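The Water Behind the Wall

When I first rented a room in Lockyer, the landlady gave me two keys and one rule. The rule was about the toilet. After ten in the evening we should not flush, she said, unless it was "really necessary." I came from a country where people do not discuss this with a stranger in the first five minutes, and I remember that I looked at the floor and said yes.

It took me some weeks to understand her. The house was tall and narrow, with 16 rooms on four floors, and one old pipe went down through all of them. When somebody on the top floor flushed, everyone below could hear the water pass beside the bed. You knew who slept badly. You knew who came home late. In the morning we greeted each other in the kitchen very politely, and none of us spoke about what we had heard.
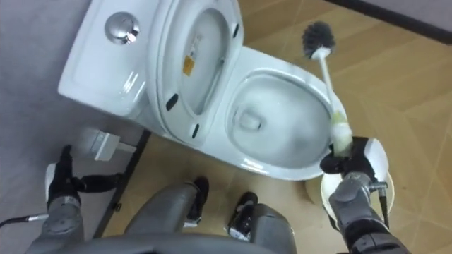 Since that time I listen to houses. I think many people do this without knowing it. A building where people live is full of water that we do not see, and each building has its own voice. In the old part of Lockyer, near the river, the pipes knock. In the newer blocks of Zekside they make a thin whistle when a neighbor opens the tap, and then it stops suddenly, as if someone put a hand over it.

The oldest drain in the town is under the fish market. A small metal plate on the wall gives the year 1664, but the plate itself is much younger than the drain, and I have heard two different opinions about whether the year is correct. The channel was made of stone and was open to the sky. Everything went into it: rainwater, fish water, kitchen water, and the contents of the night pots. There was a fine for emptying a pot before dark. I found this rule in the town archive, in a book of market orders, between a rule about bread and a rule about dogs.

So my landlady had the old rule in reverse. The town once wanted its citizens to be discreet by waiting for the night, and she wanted us to be discreet by waiting for the morning.

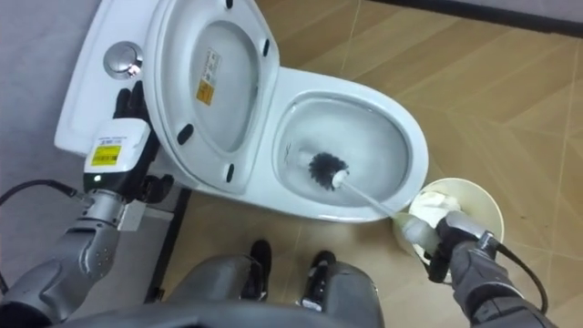 Vol. 8, No. 3 | Page 42

The private bathroom came late to Lockyer. In the streets by the river, most families shared a toilet in the yard until the time of my landlady's childhood. She told me about it one winter, when we had become friends. There was a wooden door with a hook inside. There was a line in the morning, and people stood in it with their coats over their nightclothes and talked. She said that all the important news of the street was exchanged there: who was sick, who was getting married, who had lost work. When the toilets moved indoors, everybody was happy, and she was happy too, but she did not see her neighbors any more before noon.

I do not want to make the yard sound beautiful. In November it was dark and the stone was slippery, and for a child or an old person it was a hard walk. She kept a lamp on the windowsill for it. The lamp is still in the house, and a plant stands in it now.
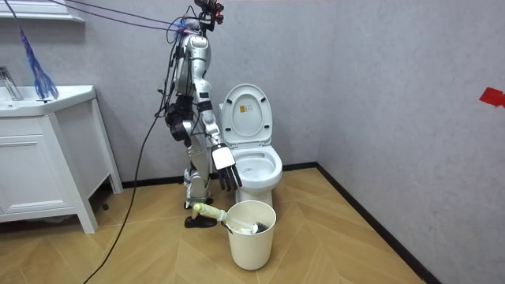 Small rooms, long histories: the bathroom has changed more than the rest of the home.

In the year 2000 the town began to replace the shared pipes on the left bank. The company was called Noveo, and it sent every household a blue letter with a date on it. On that date you had to be at home, and the water would be off from morning until evening. For our street the date was moved three times. We filled pots, bottles, and one baby bath that was borrowed from the second floor, and we put them along the hallway, so that you had to walk with one foot directly in front of the other.

Then the workers opened the wall. I had slept next to this pipe for so long and I had never seen it. It was black and not very thick, and I was a little disappointed. They took it away in pieces down the stairs. The new one is plastic, wrapped in something gray, and it makes almost no sound.

The landlady took her rule back the same evening. She went from door to door to tell us. I flushed at eleven, then at midnight, only because it was allowed, and I lay in bed and tried to hear it go down. There was a soft breath in the wall and nothing more. For some nights I slept worse than before.
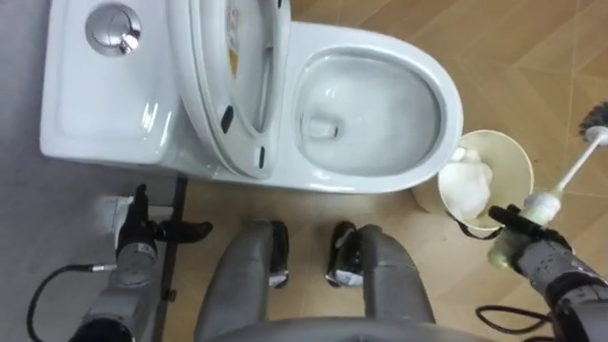 Across the Bridge in Botside

On the other side of the river the story is different, because Botside was built all at once. The plan had 137 houses, all with the same floor plan, and in each of them the bathroom is on the north side, over the kitchen. If you have visited one house, you can find the bathroom in any other without asking. Visitors like this very much.

The residents are less sure. The north side is cold, and the bathroom window is so high that it shows only sky. Many families have changed what they could. I have seen one bathroom with bookshelves up to the ceiling, and one where the door was turned around to open to the stairs, so that it hits you if you come up too fast. In a corner house the bathroom was moved to the south side completely, and the old one became a room for ironing. The owners said that it cost them two summers and that they would do it again.

I asked in several houses if people can hear their neighbors' water. Most of them said no, the walls between the houses are thick. In one kitchen, a couple looked at each other and began to laugh. They hear it every morning at ten minutes before six, through the wall behind the stove. They have never met the person who gets up then, only seen the car. When it is quiet at that time, they told me, they know it is a holiday.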